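Catalogue > Studio and live > Audio workstations > Dradach DW-2

Dradach DW-2 Audio Workstation

The DW-2 is a desktop computer set up for recording, mixing and live playback of multitrack sessions. It is supplied with a two-channel interface, an operating system image tuned for low buffer sizes, and a licence for Bustamante, the session software used throughout the Dradach range. It is intended for project studios, rehearsal rooms and small labels that master in house.

The system drive holds the operating system and software only. Sessions are written to a second drive, which should be kept at least one fifth free. A third drive may be added for sample libraries. Large orchestral libraries load noticeably faster from their own drive than from the session drive, and the difference is greatest when several instruments are opened together.

Noise

Fan speed follows processor temperature in fixed steps. In the Quiet profile the fans stay at 800 rpm until the processor reaches its first threshold, then rise to 2,000 rpm under sustained load. The Quiet profile is suitable for tracking with a microphone in the same room, provided the unit stands on the floor and behind the microphone. For mixing, where the load is higher and no microphone is open, use the Standard profile. The profile can be changed from the Bustamante transport bar without a restart.
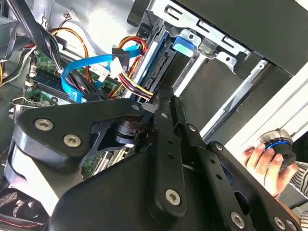 Mondthorpe writes that the Quiet profile held through a full evening of vocal takes, but that the fans stepped up as soon as a convolution reverb was left running on the monitor bus, and asks whether the threshold can be moved. It can't be moved by the user. Freeze the reverb return, or monitor through the interface's own reverb, and the load will fall below the first step.

Interface and latency

The interface has two microphone inputs with switchable phantom power, two line outputs on balanced jacks, and a headphone output with its own level control. MIDI in and out are on five-pin sockets. Direct monitoring is available on both inputs and bypasses the software entirely. Buffer size is set in samples; the smallest setting is meant for playing software instruments and should be raised before mixing.

Sessions made on the older DW-1 open without conversion. Sessions saved on the DW-2 don't open on the DW-1 unless exported in the earlier format, and the export drops any clip gain automation.

Session size

Bustamante has been run on the DW-2 with sessions of up to 1,000 clips. Above that figure the software still works, but redrawing the arrange window becomes slow. Consolidating edited takes before mixing is recommended in any case.
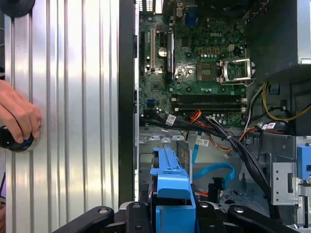

Supplied with the unit

- Mains lead and interface cable
- Bustamante licence card
- Recovery drive
- Printed quick start sheet

Rack mounting

The optional Dellidon tray fits a standard rack and takes the unit on its side. Leave one rack space clear above it. The tray isn't suitable for touring; for transport, remove the unit and pack it separately.

Ordering

Order code DW-2 for the workstation, DW-2T for the workstation with tray. The interface isn't sold separately. Units ordered without the sample library drive can have one fitted later under the same warranty, using the drive kit DW-K.

Page revised 2026-04-16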